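Speaker notes – "A morning at the Jestach open day"
Talk for the evening group, 40-minute slot with questions

Before starting: check the clicker, put water on the lectern, ask the back row if they can hear. Handouts go round at the end, otherwise people read them while I'm talking.

Opening

Good evening. I was asked to talk about the open day at Jestach, which I went to in September. I'm not an engineer. I worked in catering supply for most of my life and I went because I wanted to see whether any of this could be used in a day centre kitchen. So the talk is what I saw, what I was told, and a few things I'm still not sure about. I'll try to keep those three apart.

Jestach have the ground floor of the old Prastar building, the one past the bus depot. For those who remember it as a carpet warehouse, the loading doors are still there and you go in through the small door to the left of them.

(Pause. Someone will want to say they bought a carpet there. Let them.)

How the day was set up

Visitors were taken round in groups of five. You signed in, got a paper badge and waited in a corridor until the group before you had moved on. Our guide was Begoña Bustamante. She runs the handling side, meaning anything where the arm has to pick up an object and put it somewhere else. She told us at the start that she would rather show us one task slowly than six quickly, and that suited me.

There were three stops on the tour. First the workshop, where they repair and fit the arms. Second the room where tasks are set up and tried. Third a talk with slides, upstairs. I'll spend most of tonight on the second.

The workshop

Keep this short. Two benches, a lot of cable, and a strong smell of solder. The arms are bought in and the grippers are made on site. The current gripper is called the Grarkotard. I asked what the name meant and was told it was the name of a village in a story somebody's father used to tell. It weighs 400 grams with the fingers on. The earlier one was heavier and slowed the arm down.

They passed one round. The finger pads are soft and slightly tacky, a bit like the feet on a good chopping board.

The task room

The task we were shown is stirring a drink. The arm has to take a spoon, bring it to a mug, stir, and put the spoon back down. I expected something grander. Begoña said most visitors do, and that the stirring had given them more trouble than anything else that year.

The difficulty is mainly the spoon. If it lies flat on a table, the gripper has to get its fingers under something thin, and it scrapes or pushes the spoon along. So they prop it up on two blocks of wood, with the handle over one and the bowl on the other. The fingers can then come down either side with some air underneath.

Click to slide.

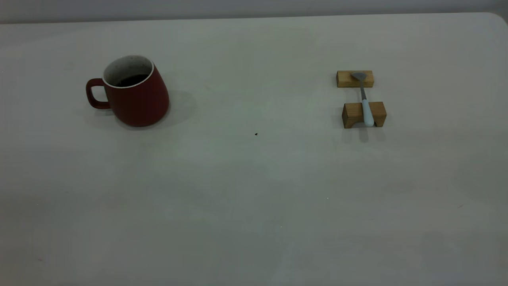 Slide 4: the stirring task laid out, with the mug on the left and the spoon across its two blocks on the right.

Give people a moment with it.

Points to make while the slide is up:

The drink is a dark one. Against the white inside of the mug you can easily see where the top of it is. If anyone asks about milky tea, I don't know, and I should have asked.

The mug handle points away from the spoon. For stirring, the arm doesn't need the handle at all. It goes in from the top.

Look at how much clear table there is between the mug and the blocks. The arm has to carry the spoon across that gap and keep the bowl from swinging into the side of the mug.

The nearer block is the taller of the two, with a recess cut into the underside, and the handle rests over it.

What we were told about results

I wrote these down at the time, so I'm confident of them. They had recorded 276 attempts at the full task before the open day. Of those, 130 were done from start to finish without a person stepping in. Begoña gave us both figures without being asked. She said the commonest failure was the spoon turning in the fingers on the way over, so that it arrived at the mug at the wrong angle.

Somebody in our group said that was under half and sounded poor. She agreed it was under half. She said the later attempts went better than the early ones but she didn't want to quote a number for that until they had done more.

In our own session the arm did it three times. It managed the first and the third. On the second it touched the rim with the spoon and stopped, and a member of staff put everything back by hand.

The talk upstairs

The planning software is called Jireš. I followed the first ten minutes of this and then lost it. The part I understood is that it works out a path from what the camera sees and checks it again as it goes – so if the mug has been moved a bit, it should still find it. Other people here will know more than I do, so hand over to the room if it gets technical.

My own view

For a day centre kitchen, not yet. It was slow, and somebody has to stand by. I could see it helping one person at one table, someone who can't hold a spoon steady and would like to stir their own tea without asking. I said this to Begoña and she took down my number.

Practical things, if asked

The visit took most of a morning. Parking is at the side, not the front. There is a step at the small door, but they will open a loading door if you ring ahead. Tea was provided, stirred by hand.

Questions, then handouts. Lights back up before the handouts go round.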